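Balloons are usually the last item anyone thinks about when stocking a party cupboard, and the first to fail. Latex perishes in light and heat, and a bag left on a sunny shelf in March can be brittle by late summer. Shabnam Bugti, who buys for the Trastmont hire shop, keeps almost 3,000 in closed drawers, sorted by colour and then by size.

Her working method is plain. Packets are stood upright, faces forward, and one balloon from each batch is blown up and left on the bench. A pale lavender will often look darker in the packet than it does at full size, when the skin is stretched thin.
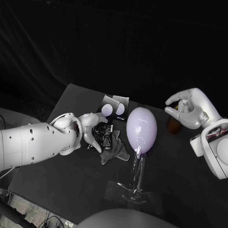

## Sizes and filling

A 30 cm balloon should be filled to slightly under its rated width. Overfilled, it turns pear-shaped and the neck goes tight; a rounded egg outline is a better sign. Demetrius Mbeki, who dresses halls for Grivero, uses a card template with a round hole and rejects anything that will not pass through it.

Knots are tied close to the neck. For an arch of 99 balloons he allows an hour and a half, with spares kept in their packets until needed.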